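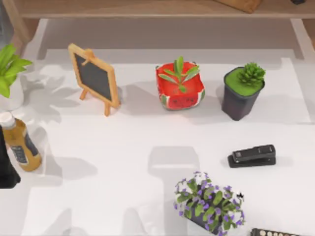

Figure 2. Rendered view of the tabletop in the Navov simulator, with the shelf at the back.

Section 2. Setting Up the Open Day Demonstration

Use this section when you run the two-arm tabletop demonstration for visitors on a screen. The steps assume that the simulator is installed and that you have signed in with the operator account. Allow 17 minutes for the full setup, more if the display computer has just been updated.

2.1 Loading the tabletop

1. Turn on the display computer and wait for the desktop to load.

2. Start the Navov simulator. If it asks which project to open, choose Orkusham.

3. From the Layouts menu, select Lorente Tabletop. The potted plants, the small chalkboard, the bottle and the stapler load together with the table and shelf.

4. Compare your screen with Figure 2. If the stapler or the watermelon-pattern pot is missing, close the layout without saving and load it again.

5. Press Home Arms. Wait for the status light in the toolbar to turn green before you go on.

Note: The arms can be out of view while their shadows still fall on the tabletop. Switch to the wide view if you need to check where they are.

Note: The chalkboard panel is blank in the standard layout. To show a greeting, open Object Text and type it there. Keep it to one or two short words.

2.2 Choosing a task

1. Open the Tasks panel and select Pick and Place.

2. Click the object to be moved. The stapler is a good first choice, with clear space to its left.

3. Click an open spot on the tabletop to set the target. A ring marks the place.

4. Press Preview. The planned path is drawn as a thin line. Check that it does not pass through the plants or the shelf.

5. Press Run.

Caution: Do not set a target under the shelf board while visitors are using the controls. The planner will accept it, but the search can take several minutes and the controls stay locked until it ends.

2.3 Letting visitors take a turn

1. Turn on Guest Mode. This hides the Layouts menu and blocks saving.

2. Hand over the mouse. Keep the keyboard on your side of the desk – the space bar stops the arms at any time.

3. After each turn, press Reset Objects. Everything goes back to its starting place.

The Bramusstead site had 1,023 completed runs at its September open day and used the same layout throughout. Memory use climbs slowly over a long session, so restart the simulator at midday.

Caution: Guest Mode applies only to the simulator. If real arms are connected to the same computer, unplug the control cable before the doors open.

2.4 Closing down

1. Turn off Guest Mode and enter the operator password.

2. Export the run log if you want to keep it. The log holds up to 1,554 entries, after which the oldest are overwritten.

3. Press Home Arms, then close the layout. Choose Discard when asked about changes.

4. Shut down the display computer. The projector has its own switch and must be turned off separately.

If the status light stays amber after step 3, see Section 5, Error Codes.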